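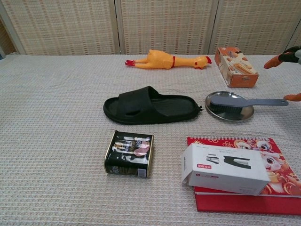 rubber chicken and snack box, back row of the table

Re: [liltovthorpe-hall] jumble Saturday, who has what

Stellan Dahlgren wrote:
> Can someone confirm the door time, the poster in Backlund's window
> says 10 and the newsletter says half 9. Also do we still have the
> trestles from the Dristgate lot or did they go back? I make it 7
> tables promised and I can only find 4.
>
> And is anyone doing books this time. Last year they were all in
> the corridor and you couldn't get a pushchair past.

Half 9 for sellers, 10 for public. Poster is right, newsletter is wrong, my fault, sent the old one. Will ask Backlund's to leave theirs up.

Trestles - went back in July. Have rung Dristgate, we can have three again but someone has to fetch them before 6 on Friday, they lock the yard. My car won't take them, even with the seats down. Anyone with a van??

Books: yes, but on the stage this time, steps side. Paperbacks in the banana boxes, spines up please, not just tipped in. Almost 3000 leaflets went out so expect a queue. No encyclopedias, no videos. Had to pay to get rid of them last time and it ate most of what the cake stall made.

Toys and odds and ends go along the wall by the kitchen hatch. Price things BEFORE you bring them, stickers are in the drawer under the urn. Nothing electrical unless it's been tested.

Float is sorted. Still short of carrier bags, so bring any you've got, and coat hangers for the clothes rail, teh wire ones are fine.

Okoreck Road is closed at the bottom end all weekend so come in past the church. Parking on the grass only if its dry.

More tonight after I've spoken to the hall.

M.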